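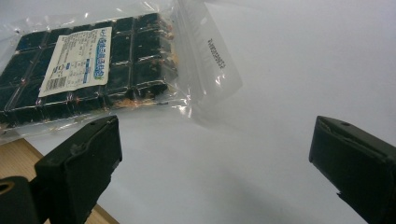

4.2 Labels and the time needed to find an item

Most of the time lost in the two storerooms was lost in reading. Staff at the Grekumville and Trurkdale branches of Flurkent usually knew which shelf an item should be on, and they walked to it without checking the stock list. The delay came at the shelf, where several similar bags lay together and each had to be picked up and turned toward the light. Clear bags help with this only when the item has a shape that people know by sight. In Figure 4 the dark tray with its square compartments can be recognized through the plastic, but the rows of print on the white label are too small to read in the picture, and a person looking for one version of a tray among several would have to bring the label much closer. We heard the same complaint at both branches. Supplier labels are printed to hold as much information as possible, and the part number is often set in the same size as the address and the handling notes.

We used the stock records to see how often this mattered. Of the 345 retrievals logged in the study period, most were finished without any note from the staff. The remaining ones carried a short comment, and the comments fell into a few groups: wrong item brought to the counter, item found on a second visit, label missing, label covered by another label. Covered labels were more common in Trurkdale, where goods returned by customers are put back in stock with a new sticker over the old one. Grekumville writes the return code on a separate card. The card is slower to fill in, but it leaves the original label clear.
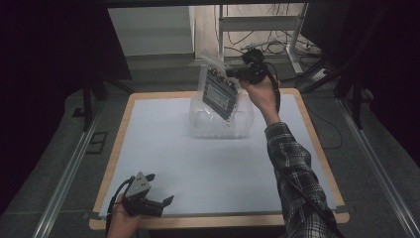
For the relabeling trial we chose 50 stock lines at each branch, 100 in all. Each line was given a second label with the part number in large type and nothing else. The labels were ordered from Dönmez, which already supplied the price tags for both shops, so the paper and glue were familiar to the staff. We asked that the new label be placed on the upper right corner of the bag. This rule was followed closely in the first week and less closely after that. On bags that were too narrow, staff folded the label over the edge, and some of these came loose.

Large type shortened the search for nearly all the lines in the trial. The gain was greatest for lines stored flat in drawers and smallest for lines hung on hooks, where the bags already faced forward. New employees gained more than experienced ones. Two of the experienced employees in Trurkdale told us they did not look at the new labels at all – they went by the color of the shelf strip, as they had before.
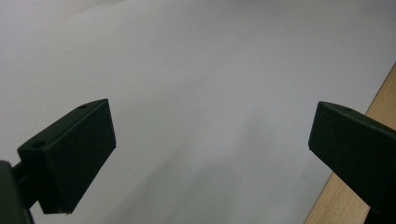
There were some costs. Adding a second label takes time when goods arrive, and deliveries in both towns tend to come in the late morning, when the counter is busy. In Grekumville the labeling was often put off until closing, and unlabeled bags built up in a bin under the counter. A few were sold straight from the bin and never entered the shelves, and these sales are missing from our retrieval log. We did not try to correct for this.

We also did not test whether a larger supplier label would do the same job. That would be the simpler fix, but it is outside the control of a shop of this size. The question of who should carry the cost of readable labels is taken up again in Section 6.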